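## From the Tasting Table: Beans in the Cup

Members at both the Nakville and McKinnon locations have been asking the same thing since the fall sign-up, so this month's coffee item is given over to it. The question is how we set out a bean for tasting, and whether the same setup can be done at home without buying much. It can. Most of what we use came out of a kitchen cupboard, and the rest came from the seconds shelf at Flendetti, the restaurant supply place in McKinnon.

The table comes first. We went to white tabletops last winter after years of working on brown ones, and we would not go back. Dark beans and dark grounds show up on white, and so does anything that has been spilled or missed with the cloth. The drawback is that white needs wiping between every round, and a quick wipe leaves streaks.

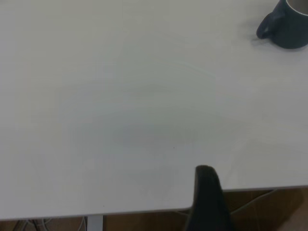 Mugs are the next thing people ask about. Curik, who supply most of our beans, send out a tasting sheet that calls for plain white bowls, and those are fine if you have them. We use ordinary mugs. A dark navy blue one with a pale inside does the job as well as anything, and the handle makes it easier to pass across the table when there are several people waiting. The inside is what matters. Against a white or cream glaze you can judge the color of the brew, and you can see how much sediment is left at the bottom. A mug that is dark all the way through hides both.

Check the rim before you buy. A thick rim changes how the coffee lands on the tongue, and a chipped one should go out with the trash. If you are buying several, get them all the same size. At the October session we had two sizes on the table by mistake, and half the notes on strength had to be thrown out.

The beans themselves go in clear glass. This is the part we changed this year. We used to pass around the open bag, and by the end of an evening it had been handled by everyone and smelled mostly of the bag. Now we pour some of the beans into a small glass cup and leave the rest sealed. You can look at the roast from the side as well as from the top, and the cup can be picked up and smelled without anyone putting fingers in it.

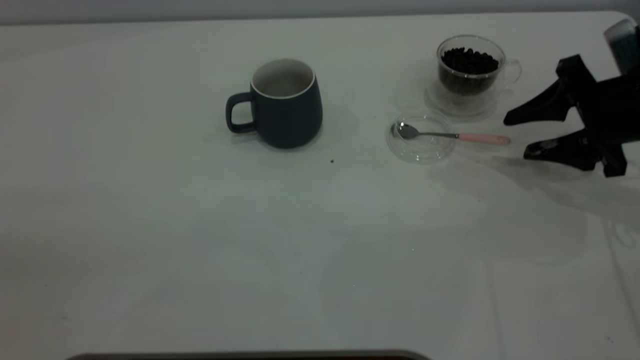 Fill the cup close to the top. A half-filled cup looks like leftovers, and there is more air between your nose and the beans. Have a saucer under it if you can. Beans roll, and a saucer catches most of them before they get to the floor.

Spoons get a dish of their own. Any small shallow dish will do. Put one by each coffee, lay a teaspoon across it, and the spoon has somewhere to go back to when it is wet. Before we did this there were rings and drips all over the table by the second coffee. Spoons with colored handles are useful if you are tasting more than one bean, one color to each, so that they don't get mixed up. Flendetti had a bin of them in November. They are light and the bowls are on the small side, but they are fine for slurping.

Some notes on the beans for this month. We are tasting the Curik dark roast, which has been on the list before and which people either like very much or leave in the mug. It is an even roast with a heavy smell when the bag is opened. In the cup it is low in acid, with a bitter finish that softens as it cools, and several members have said they prefer it after it has sat for a while. Grind it a little coarser than you would a medium roast. If you grind it fine and steep it for the usual time, it will taste burned.

For a home tasting with 3 coffees, you will need one mug per coffee, a glass cup for each set of beans, a spoon and a small dish for each, and a rinse glass. An 800 gram bag will last through several evenings. Keep it closed and away from the stove. We don't keep beans in the freezer, though we know that some members do and are happy with the results.

A word about cleaning up. Glass cups and saucers pick up a film of oil from dark beans, and a rinse won't take it off. Use hot water and a drop of dish soap, then rinse well — any soap left behind will be the first thing you smell next time. Mugs can go in the dishwasher. Wipe the table dry with a second cloth after the wet one, which takes care of most of the streaks.

Sign-up for the December tasting is open now at both locations. There are 40 places between the two, and 27 were taken when this issue was put together. Nakville starts at 6:30 p.m. and McKinnon at 7. Bring your own mug if you like, as long as it is pale on the inside. The Curik dark will be for sale by the bag at the end of the evening, cash or card.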